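# In praise of the clip hanger

I own 14 wooden clip hangers and I'd happily own more! Trousers folded over a bar get that line across the knee, and trousers on a shelf vanish under the jumpers until October. Hung from two clips by the waist or the hem, they drop straight, and half the time I don't bother with the iron (bliss).

I went over to them when we moved to Nadside, into a flat with no wardrobe at all – only a rail on white feet and a great deal of hope. The wooden ones cost more than plastic, I know. They also stay put on the bar and feel lovely in the hand, and the job itself is one I've come to enjoy: lay the hanger flat, smooth the trousers out beside it, line up the edge, clip, clip, up it goes.

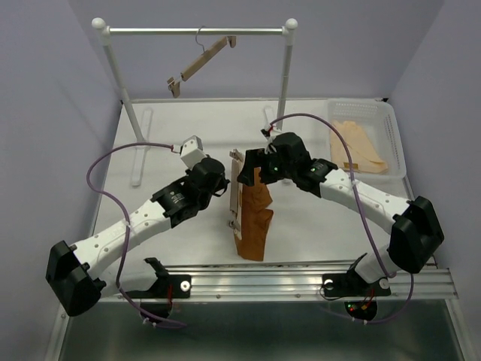 Geerts wrote back that clips leave dents in good wool and a plain bar is kinder. Fair enough for wool! I tuck a scrap of felt under each clip and carry on, and my rust-coloured cords have never complained.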